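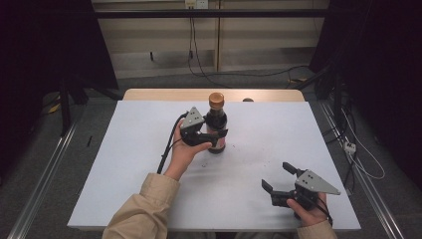
How I Clean a Sticky Soy Sauce Bottle (and Get a Stuck Cap Off)

Home | Kitchen Basics | Pantry | Cleaning | About Me | Search

If you cook with soy sauce as much as I do, you know the crust. It creeps down under the cap, dries into a salty brown ring, and one night you're standing at the stove with hot oil going and the thing will not open. I used to wrestle with it over the sink (and once dropped a nearly full bottle on my foot, ouch!). Now I give the bottle a quick cleanup every couple of weeks, and it takes me less time than boiling the kettle.

What you need: a small bowl of warm water, a soft cloth, an old toothbrush, and a dry towel.

Step 1. Stand the bottle on something pale and wipeable. I love a plain white board for this, you see every drip right away and it rinses clean. My friend Lai-ching Tsang uses a dinner plate and that works too.

Step 2. Loosen the cap. Dip the cloth in warm water, wring it out, wrap it around the cap and leave it alone for two minutes. The dried sauce softens up all by itself.

Step 3. Hold the bottle around the middle with one hand and turn the cap with the other. Keep the bottle upright and flat on the board while you do it! If it's still stuck, wrap it again and go have a snack.

Step 4. Drop the cap in the bowl and go around the inside threads with the toothbrush. Then wipe the neck of the bottle with the damp cloth, working downward so no water runs in.

Step 5. Dry everything, really dry, before the cap goes back on. I skipped this for years and couldn't figure out why the ring came back so fast.

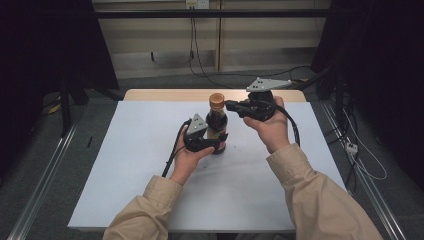
Should you keep soy sauce in the fridge once it's open?
I do, mostly for the flavor. It stays fresher tasting in the cold, but if you go through a small bottle in a month or so, a cool dark cupboard is fine.

A word on labels: paper ones hate being soaked, so don't dunk the whole bottle. Just dab around the edges. If yours is already peeling, write the date you opened it on a bit of masking tape and stick that on the back. Mine says October and I should probably buy a new one.

Same method works on fish sauce, oyster sauce and that bottle of maple syrup at the back of the shelf. For honey, give the wrapped cap a few extra minutes.

Related posts
Getting Sesame Oil Off Your Shelves
My Tiny Pantry, 50 Jars Later
How to Pour Without Drips
Dark or Light Soy Sauce: Which One Do I Grab?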